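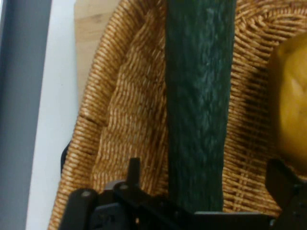
図1 手首カメラから見たカゴの中。きゅうりの下端がグリッパの左右の指のあいだに来ている。

ロボット実習 第6回 配布ノート
人がやって見せる:ダイレクトティーチと遠隔操作
担当:Analyn Layug
2019/07/07 版

前回の宿題、みなさんありがとうございました。座標変換のところで符号を間違えた人がけっこういましたが、私も学生のころ同じところで一晩つぶしたので、あまり落ち込まないでください(答案は次回返します)。

今回からしばらく、軌道を自分で計算する話を離れて、人間がロボットに作業をやって見せる話をします。題材は野菜と果物の片づけです。カゴに入っているものをつかんで、隣の置き場所へ移す。それだけ。それだけなんですが、やってみると本当に奥が深いんですよ!

1. 見せ方は二通り

ひとつめは、アームを直接手で持って動かすやり方。ダイレクトティーチとか、キネステティック・ティーチングとか呼ばれます。関節のモータを重力補償だけの状態にしておいて、手首のあたりを握って「こう行って、こう下りて、ここで閉じる」と連れていく。力の加減が手に伝わってくるので、初めての人でもわりとすぐにできます。弱点は、人の腕や体がカメラに写り込みやすいこと。あとで画像を学習に使いたいとき、これがかなり困ります。本番のロボットのそばに、私の腕は生えていませんからね。

ふたつめが遠隔操作。手元に操作用の小さなアーム(この授業では「親」と呼びます)を置いて、それを動かすと作業側のアーム(こちらは「子」)が同じように動きます。ゲームのコントローラやVR用の手持ち装置を使う研究室もありますが、うちの実習では親子型でいきます。親の機体名が Kandov、子が Tramis です。装置の箱にシールが貼ってあるので、取り違えないように。去年の班で逆につないだところがあって、操作している側が引っぱられるという、なかなか味わい深いことになりました。

遠隔操作のいいところは、ロボットが見ているものだけを見ながら作業できる点です。悪いところは、手応えがほとんど返ってこない点。どれくらい強く挟んでいるか、底に当たっているかを、目で判断しないといけません。

2. 手首カメラに慣れる

図1をもう一度見てください。手首カメラの画面というのは、だいたいこういう感じになります。自分の手がいつも画面の下のほうにいて、その先に対象物がある。最初に操作した人はたいてい「近すぎて何が何だかわからない」と言います。私もそうでした。

慣れるコツは、対象物そのものより先に、指との位置関係を見ることです。図1なら、左の指と右の指のあいだにきゅうりの端が入っているかどうか。きゅうりは画面の縦方向に長く伸びていますから、左右から挟む向きとしては素直です。これが斜めや真横に寝ていたら、手首を回してから下りることになります。回すのは上空で。カゴの中で回すと、縁や隣のものをひっかけます。

それから右端の黄色い果物。一部が右の指に隠れていますよね。画面で重なって見えることと、実際に触れていることは別なので、ここは一枚の画像では判断がつきません。奥行きの情報がないからです。こういうときは俯瞰カメラの画面もちらっと見る癖をつけてください。手首だけに頼ると、いつか必ず隣の果物を押します(そして果物は転がります)。

影も手がかりになります。きゅうりの右側に、カゴの編み目が暗くなっているところがありますね。アームを下ろしていくあいだ、影の動き方を見ていると、高さの感覚がだんだんつかめてきます。ただ、部屋の明かりの位置で影の出方はがらっと変わるので、参考程度に。

3. つかむ場所の話

長いものは、ふつう重心の近くをつかむのが基本です。端をつかむと持ち上げたときに反対側が垂れて、指の中でくるっと回ってしまいます。きゅうりは表面に小さな凸凹があるので滑りにくそうに思えますが、回転には案外弱いんです。

じゃあ端は絶対にだめかというと、そうでもありません。深いカゴで中央まで指が届かないときは、いったん端をつまんで少し引き寄せ、置きなおしてから真ん中をつかむ、という二段構えもあります。演示データにこの二段構えを入れるかどうかは、班で最初に決めておいてください。同じ状況で、ある人は一発でつかみ、別の人は引き寄せてからつかむ、となっていると、学習した方策が中途半端なところで迷います。前の学期の Mendoza 課題(棚の缶を並べるやつです)で、まさにこれが起きました。アームが缶の手前でぷるぷるして、いつまでも決められないんですよ。見ていて切なかったです。

4. 記録のとりかた

一回の演示を「エピソード」と呼びます。開始姿勢から始めて、対象物を置き終え、アームを上に戻したところまでで一エピソード。記録されるのは、子の関節角、グリッパの開き、親の関節角、それにカメラ画像です。

手順を書いておきます。
・親と子の姿勢をそろえてから接続する。
・対象物をカゴに入れる。位置と向きは毎回変える。
・記録開始の音を聞いてから動き出す。
・置き終えたら指を開き、真上に抜く。
・記録を止め、成功か失敗かをその場で入力する。

一エピソードの上限は45秒に設定してあります。それを超えると自動で切れます。急がなくて大丈夫ですが、途中で考え込んで止まるのはなるべく避けてください。止まっている時間も「そういう動作」として覚えられてしまいます。考えるのは記録を始める前にどうぞ。

失敗したエピソードは消さないでください! 落とした、つかみそこねた、隣を押した、全部残します。学習には使わなくても、あとで比べるときに役に立ちます。失敗と入力してあれば自動で別のフォルダに入ります。

目標は一班100エピソード。クラス全体で300以上集まると、後半の学習実習がぐっと面白くなります。数字だけ見ると多そうですが、交代しながらやれば午後のうちに終わる量です。

5. よくある失敗

下りながら指を閉じる。気持ちはわかります。でも、下りる、止まる、閉じる、の順にしてください。混ざると指先が対象物の上を滑ります。

閉じすぎる。親のレバーをぎゅっと握る人が多いです。果物の皮に跡がついたら握りすぎ。軽く閉じて、少し持ち上げて、落ちないのを画面で確かめてから運べば足ります。

カゴごと持っていく。編んだカゴは縁に指がひっかかりやすいので、抜くときは真上へ。もしひっかけたら、あわてて引かずに、来た道をゆっくり戻ります。

カメラに頼りきりで、周りを見ない。操作する人の横に必ずもう一人立って、非常停止ボタンに手を置いてください。これはお願いではなく規則です。

6. 次回までに

班ごとに、演示の方針をA4一枚にまとめてきてください。書いてほしいのは、どの向きで近づくか、どこをつかむか、隣のものが邪魔なときにどうするか、の三点。図は手描きで十分です。

それと、Munden 棟の実習室は入り口がわかりにくいので、初めての人は少し早めに来てください。9月の補講で再挑戦する人も同じ部屋です。使った野菜は記録が終わったら冷蔵庫の下の段に戻しておいてくださいね。先週のバナナ、誰かそのままにしたでしょう。

質問は授業のあと、またはメールで。接続がうまくいかないときは、エラー画面の文字をそのまま写して送ってもらえると助かります。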